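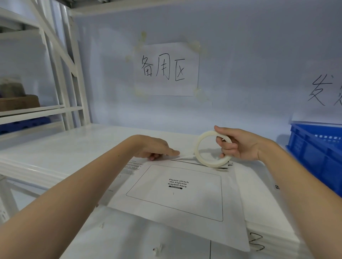 Taping over the self-seal on white mailers

jelex_packing
We ship in plain white mailers, the kind with the waybill outline printed in the middle. I run a strip of translucent off-white tape along the flap on top of the factory adhesive. Order is 500 mailers. Is the tape worth it?

nvalente
Depends on the adhesive. Peel one after 24 hours. If the film stretches before the glue lets go, tape adds nothing.

Chunhua Q.
Disagree. The glue is fine in the middle and weak at the corners. I tape the full width and fold both ends under.

nvalente
Then the corners are being pressed badly. Flat hand, whole flap, on a hard shelf.

kevville_returns
Whatever you do, keep tape out of the waybill outline. Labels lift off it.

jelex_packing
Tape stays on the flap. I work on top of the stack – does that matter?

Chunhua Q.
Yes. A pile gives under pressure and the strip wrinkles. Move the pile over and tape on bare metal. Spares go on another shelf, with a sign.

nvalente
A short stack is fine. I did 2,000 that way in October.

Chunhua Q.
And how many came back open?

nvalente
4. All overfilled.

jelex_packing
Will peel a few untaped ones tomorrow and post the result.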